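Cocinas de mentira, normas de verdad

Quién decide cuándo un brazo está listo para acercarse a una taza. Y con qué papeles.

Miércoles, ocho menos diez de la mañana. En las oficinas de Talstead ya hay tres personas discutiendo por una hoja de cálculo. El asunto: si un ensayo que se repite tras cambiar la semilla aleatoria cuenta como el mismo ensayo o como otro. Parece una tontería. Llevan con ello desde enero.

Talstead evalúa software para robots domésticos. No fabrica nada, no vende nada con ruedas ni con dedos. Lo que hace es poner a prueba lo de los demás, casi siempre en simulación, y firmar (o no) un informe. Entre sus clientes, Skosix y Kocabaş, dos empresas que compiten por lo mismo: el robot que recoge la cocina. Y que hasta hace poco ni siquiera medían el éxito igual. Para una, agarrar el objeto ya era un acierto. Para la otra había que soltarlo en su sitio y retirar el brazo sin rozar nada más. Comparar las cifras, imposible.

De ahí sale el cuaderno Erkum, un documento de buenas prácticas de 87 páginas que hoy circula por media docena de laboratorios. Voluntario, sin sello oficial. Lo coordina Vilém Sokol, ingeniero, hombre de frases cortas. «Una norma que nadie puede incumplir no sirve», avisa nada más sentarse. Y abre el portátil.

La primera regla es la que más protestas trajo: la escena se congela antes de entrenar. Menaje, posiciones de partida, luces, texturas de la encimera. Todo con número de versión y fecha. Si alguien mueve un plato, versión nueva. Antes se hacía a ojo, cada cual retocaba lo que le estorbaba y luego salían unos porcentajes preciosos. En la revisión del archivo antiguo aparecieron 262 pruebas con la escena modificada a mitad de tanda. Fuera todas.
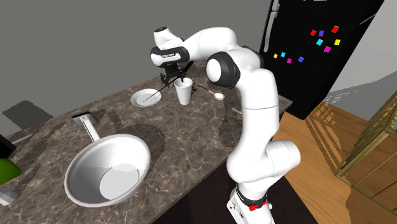

La segunda, los contactos. El cuaderno obliga a registrar cualquier toque entre el robot y algo que no sea el objeto de la tarea, aunque no se caiga nada. Un brazo que baja a por una taza con un plato a un lado y una cuchara al otro puede cumplir el encargo y aun así ser un peligro. Antes eso figuraba como éxito y punto. Ahora figura como «éxito con contacto», columna aparte, y los fabricantes la odian. En Kocabaş pidieron quitarla dos veces. Sigue ahí.

Tercera: los fallos se publican. No los vídeos bonitos, los fallos. Cada informe lleva el total de intentos en la primera página, y el último que firmó Talstead suma 3614. Con las interrupciones incluidas, también las que provoca el propio simulador cuando la física se vuelve loca y una cuchara sale disparada hacia la pared. Eso pasa. Se anota, se clasifica como fallo del entorno y no se borra. Sokol insiste mucho en el verbo. Borrar, nunca.

¿Y el salto al mundo real? Ahí el cuaderno se pone prudente, quizá demasiado. Dice que un resultado simulado «no autoriza por si solo» el uso junto a personas, y que hace falta una segunda fase con hardware, velocidad limitada y parada de emergencia al alcance de la mano. Cuántas pruebas físicas, no lo dice. Skosix hizo unas 716 con su último modelo. ¿Suficiente? Sokol se encoge de hombros. Depende de la tarea, depende del peso, depende de si hay un cuchillo en la encimera. El capítulo de objetos cortantes, por cierto, sigue en borrador.

Críticas hay. Que es caro. Que favorece a quien tiene más máquinas para lanzar simulaciones toda la noche. Que una cocina virtual, por mucha versión que lleve, no tiene migas ni grasa ni un niño que entra corriendo. Una ingeniera de Skosix, que prefiere no dar su nombre, lo resume asi: «Nos pasamos más horas rellenando el anexo que arreglando el agarre». Reconoce también que gracias al anexo encontraron un error en el cálculo de fuerzas que llevaba meses escondido.

En Talstead escuchan y apuntan. La próxima edición recortará el anexo a la mitad, o eso prometen, y añadirá un apartado sobre iluminación: sombras duras, reflejos, superficies oscuras. Cosas que despistan a las cámaras y que cada laboratorio configuraba a su gusto.

A la una y cuarto la discusión de la hoja de cálculo se resuelve, más o menos. Semilla nueva, ensayo nuevo. Queda escrito en la página 41, pendiente de que lo acepte Kocabaş.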